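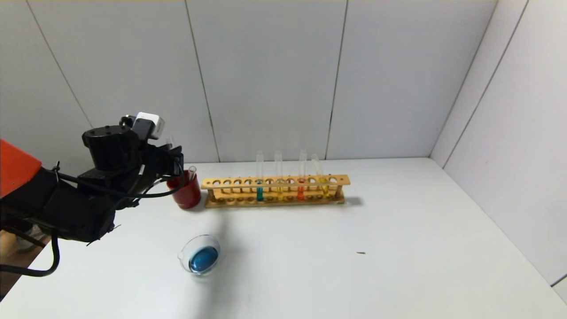 Plemis opens hands-on science room with glassware, wooden racks and plenty of color

Plemis, the neighborhood learning center on Nasrallah Street, will open a science room in July where families, school groups and curious adults can handle real lab glassware, mix colored liquids and find out what a beaker is good for.

The room is called Brellness, after the old dye works that once stood on the same block, and color runs through everything on the program. Visitors start with plain water and food coloring, move on to red cabbage juice and vinegar, and finish by stacking sugar solutions of different strengths in one test tube so that the layers sit on top of each other. Everything used in the sessions comes from a kitchen cupboard or a grocery store. The glassware comes from Denix, a local supplier that has fitted out the room with beakers, test tubes, droppers and stirring rods.

"We wanted glass, and we wanted it within reach," the Plemis program team said. "A deep red liquid in a clear glass beaker on a white table is a lovely thing to look at, and people lean in before we have said a word. Then they want to pour it, and we get to say yes!"

The tables are white on purpose. Pale tints that would vanish against a dark bench show up clearly, and a spill is easy to spot and wipe. Test tubes stand in wooden racks, the old-fashioned kind with a row of round holes in the upper plank and a base plank underneath. The program team tried several styles during the spring trial sessions and kept coming back to wood. It is kind to glass, it doesn't slide much, and younger children seem to understand right away what the holes are for.

Each session lasts 49 minutes, which the team admits is an odd number. It is what was left of the hour after trial groups had washed up properly, and washing up is part of the session — rinsing a test tube well takes more skill than most people expect, and the bottle brushes have been a surprise hit with the under-eights.

Brellness will open with three activities. "Red to Blue" follows cabbage juice through its color changes as household acids and baking soda are added a few drops at a time. "Standing Layers" is the sugar stack, and asks for a steady hand and a bit of patience. "How Full Is Full?" is about measuring, and has visitors pour the same amount of liquid into a wide beaker and a narrow tube and compare how high it stands in each. That last one started as a five-minute warm-up and grew into a full session after a trial group of adults refused to move on from it.

Groups are kept small, with up to four people at a table, so that everyone gets to hold the dropper. Goggles and aprons are provided in child and adult sizes. Children under eight need a grown-up with them. Long hair should be tied back, and sleeves that can be rolled up are a good idea, as cabbage juice does stain.

Plemis expects to welcome 1,000 visitors in the first season. Schools can book morning sessions, starting at 9:30, and afternoons are kept for families and drop-in visitors. Teachers who book a class receive the recipe sheets ahead of time, along with a shopping list for repeating the activities at school with jam jars and drinking glasses. The same sheets will be available to everyone at the front desk, free of charge, and visitors are warmly encouraged to write on them. Several of the best mixing ideas in the current program came back to the team in pencil, in the margins.

The room is on the ground floor, with step-free access from the street and one table set at a lower height for wheelchair users and small children. Booking for the opening weeks is handled at the Plemis front desk.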